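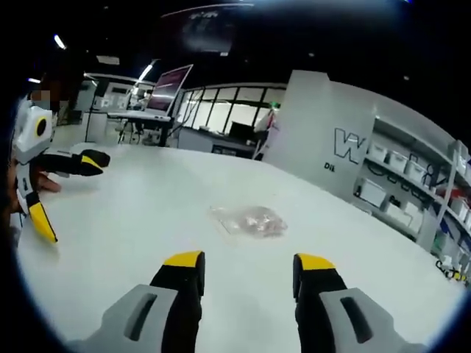 # Freezing dinners for one (without ending up with a drawer of mystery bricks)

I live on my own and I cook for four. I've tried to stop and I can't, my hands just tip in the whole bag of lentils. So a few years ago I gave in and got good at freezing things instead, and this is how I do it. My freezer is the small sort, three drawers under a fridge, so if you've got a chest freezer in the garage you can be a lot sloppier than me!

## What you need

- freezer bags, the smaller size, with a zip you trust
- a wide jug or an old tall mug
- a ladle
- a baking tray that fits in your freezer drawer (measure it, I didn't)
- a marker that writes on plastic
- kitchen scales if you like them

## Cool it down first

Take the pan off the heat and get the food out of it. A heavy pan holds its warmth for ages, and a deep potful of stew can still be hot in the middle well over an hour later. I spread mine out in my roasting tin, give it a stir now and then, and it's usually ready to bag by the time I've eaten and washed up. Rice wants doing faster than anything else, so that goes on a big flat plate straight away and into the freezer as soon as it's cool. Don't leave it sitting out while you watch telly.

## Write on the bag before you fill it

Do this while it's flat and dry. Once there's soup in it you'll be trying to write on a wobbly cushion and the ink will slide about. I put the name, the month and what it needs with it, so a bag might say "dal, January, rice". My friend Zoia Vasylenko writes hers on masking tape and sticks it on, and every one of those labels has come off in my freezer when she's given me something. Maybe she has better tape.

## Fill it

1. Stand the bag in the jug and fold the top over the rim, a good couple of centimetres. This keeps the zip clean.
2. Ladle in one portion. For me that's two ladles of anything thick and two and a half of soup.
3. Unfold the top, lift the bag out and zip it nearly all the way.
4. Lay it down and smooth it with the flat of your hand, working the air towards the gap.
5. Zip the last bit shut and turn the bag over to check for drips.

I weighed everything when I started, and my ideal chilli portion came out at 387 g, which I was very proud of for a week and have never measured again. Two ladles is fine.

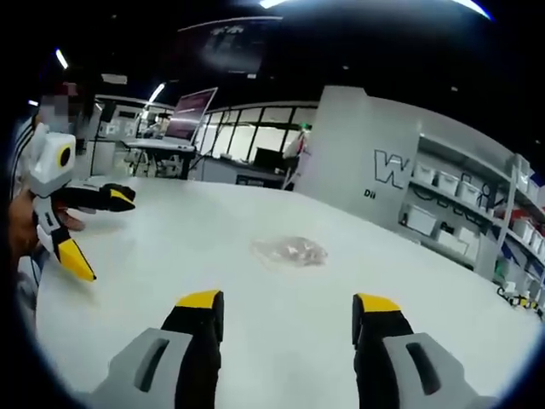
Try to get the thickness even all over. If you've got a fat end and a thin end, the thin bit will be bubbling in the pan while the other end's still ice, and you'll stand there poking it with a spoon. A finger's thickness is what I go for.

## Freeze flat, then file

Lay the bags on the tray in a single layer and leave them overnight. Next morning take them off the tray and stand them upright in the drawer like records in a box. I can get 14 in my middle drawer that way, and it used to be five tubs and a lot of swearing. New ones go in at the back, and I eat from the front.

If your bags have frozen themselves to the tray, run the underside of it under the cold tap for a few seconds and they'll slide off. A sheet of baking paper next time saves the bother.

## What freezes well and what doesn't

Good: dal, chilli, bolognese, most curries, bean stews, tomato soup, stewed apple, stock, cooked rice.

Not so good: anything with big lumps of potato (they go grainy), pasta that's already in its sauce, salad-ish things, and soups with a lot of cream. For the creamy ones I freeze the base and add the cream when I heat it up. Leek and potato is the exception to the potato rule, provided you've blended it really smooth.

Mushrooms I go back and forth on. Chiyo Chiba, who taught me to make a proper stock, fries hers until they've shrunk right down and says they're perfect afterwards. Mine were a bit squeaky. I'll have another go.

## Getting it out again

The nice part about flat bags is how quickly they thaw. Move one to the fridge before work and it'll be soft by dinner. If you've forgotten, sit the sealed bag in a bowl of cold water for half an hour or so, until you can snap it into pieces, then tip those into a pan with a splash of water and put the lid on. Heat it until it's piping hot right through, and give it a good stir halfway. Rice goes straight from frozen into a lidded bowl in the microwave with a spoonful of water.

I try to eat everything within three months. It doesn't go off at that point, it just gets duller, and a squeeze of lemon or a bit more salt at the end will usually bring it back.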